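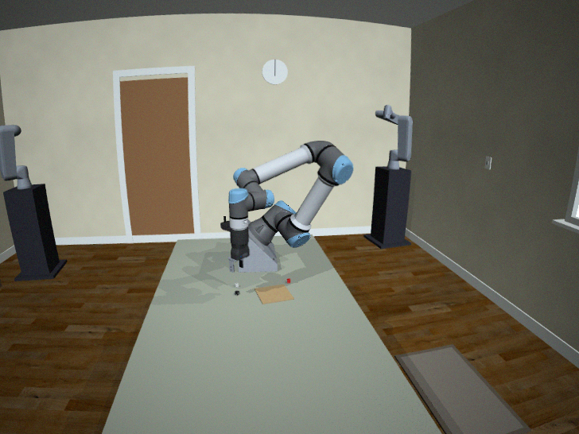

The Vavley Simulated Arm Challenge, usually shortened to Vavley, is a student robotics competition in which teams write control programs for a robot arm that exists only in software. It is run by the Turkanano Robotics Club and is open to secondary school and first-year college teams. Entrants never need to own a robot. They download the simulated room, write a program that picks up small objects and puts them where the task sheet says, and send in their code to be run by the judges.

Vavley is best known for its small-object tasks, which look almost laughably easy on paper and have humbled a great many teams.

History

The club at Turkanano began as an after-school electronics group. Its founder, the physics teacher Peter Ševčík, wanted his students to try arm programming but had no budget for an arm. In August 2020 he and a former student, Kristýna Hrnčiar, put together a first version of the simulated room over a few very long evenings. Hrnčiar built the room and the physics settings, and Ševčík wrote the tasks.

The first contest opened on Wednesday, October 21, 2020, with 10 teams, most of them working entirely from home. Only one managed to finish every task. The winning team, from the Rusnák school, shared its full program with the other entrants the same evening, and sharing code after the results has been part of the rules ever since. Later editions grew quickly, and the most recent one drew 19 teams.

The simulated room

All teams work in the same room. A single large arm is mounted on a long table and carries a gripper that points down at the tabletop. The standard layout has a flat square board lying on the table, with three tiny objects in red, white and black placed near it. The board is turned a little out of line with the table, which catches out any program that assumes everything is nicely squared up!

The rest of the room is there for atmosphere and for testing. It has a wood floor, a door, a wall clock, a window and two smaller gray arms on dark pedestals. The smaller arms take no part in scoring. Shadows are switched on by default, and teams that find objects by color soon learn to respect them, as the big arm throws a broad shadow across its own end of the table.

Tasks

Each edition has a set of main tasks, announced when the contest opens, and one surprise task that is released on the last weekend. Common main tasks include:

Single pick. The arm lifts one named object and holds it clear of the table for a set time.
Board placement. All three objects must end up resting on the board, in any order.
Ordered placement. The same task, with the order of colors given at the start of the run.
Corner work. Each object goes to a chosen corner of the board without touching the others.

The surprise task changes every time and is the part students talk about most. One year the board was swapped for a much smaller one. In another, the gripper was told to close only partway, and teams had a weekend to work out a gentler grip. The Praltside team answered by nudging the objects along the table with the side of a finger, a move now called the Praltside push and copied widely since.

Scoring

A perfect run of the main tasks is worth 792 points, and the surprise task adds up to 200 more. The odd total goes back to the first edition, when Ševčík added up the task values by hand and students liked the result too much to let him round it off. Points are lost for dropped objects, for knocking the board and for any contact between the arm and the table. Speed only matters when two teams are tied.

Every program is run several times with the objects shifted slightly between runs, and the middle score counts. This keeps lucky runs from deciding the contest and rewards programs that look before they reach.

Teams and learning

Teams have two to five members. Many split the work between someone who handles finding the objects, someone who plans the arm's path and someone who keeps the notes. The notes count too: each entry includes a short written log of what the team tried, and a separate prize goes to the best one. Logs full of failed attempts do very well. A favorite among club members is the Rusnák log from the second edition, which spends four pages on a single sign error in the wrist angle and is a wonderful read for anyone learning how joint angles work.

Beginners can start with the practice pack, which has a working program for the single pick task and plenty of comments in the code. Hrnčiar still answers questions on the club's message board during contest weeks.

See also

Praltside push
Turkanano Robotics Club
Inverse kinematics
Pick and place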